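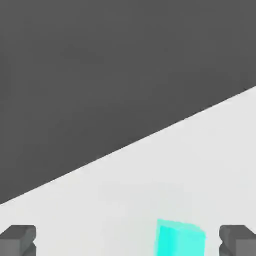
Session 3: Reading a supplement label

Bring a tub. Any tub will do, including the one at the back of the cupboard that has set like plaster. If you own no tubs, congratulations, and please share with a neighbour.

Start with serving size

Everything on the panel depends on this line, so naturally it is printed small. A serving may be one scoop, two scoops or "1-2 scoops depending on tolerance", which leaves you to work out whose tolerance they had in mind. Scoops measure volume and labels quote weight. A packed scoop and a fluffy scoop are different doses, and powder settles in transit. Weigh it if you care about the number.

Blends

A proprietary blend gives you the total weight and a list of what's in it, usually with the heaviest ingredient first. It doesn't give you the split. A blend of 3 grams with nine ingredients could be nearly all the cheap one, with the other eight waved over the top. The trade calls this dusting. The marketing department calls it a matrix.

Caffeine

Add it up across the whole label. It turns up as caffeine anhydrous, as guarana, as green tea extract and sometimes as all of these at once. Then add whatever you drink. The usual guidance for healthy adults is no more than 400 mg a day from all sources, and less in pregnancy. Our worked label has 185 mg per scoop and suggests two scoops, so you have 30 mg left for the rest of the day. That is a small, sad cup of tea.

Take care with timing as well. Someone training at 7 pm on two scoops will be wide awake at midnight, reading reviews of other pre-workouts.

Ingredients people ask about

Creatine monohydrate: well studied, cheap, dull. Commonly taken at 3 to 5 grams daily. The time of day matters very little, so a pre-workout containing 1 gram is mostly giving you the word "creatine" on the front.

Beta-alanine: causes the tingling. Tingling is a side effect and tells you nothing about how your session will go.

Citrulline: check whether the label means plain citrulline or citrulline malate. The malate weighs something too, and you are paying for it.

Claims on the front

"Clinically studied" means that somebody studied something. Look for the dose used, who was tested and how long it went on. "Explosive" has no unit.

For next time

Copy out your panel in full and rewrite it per 100 g. Mark any ingredient whose amount you can't find. Then work out the cost per serving at the top suggested dose, and bring a calculator for the group comparison. Anyone taking prescribed medicine should talk to a pharmacist before trying anything from this session, me included.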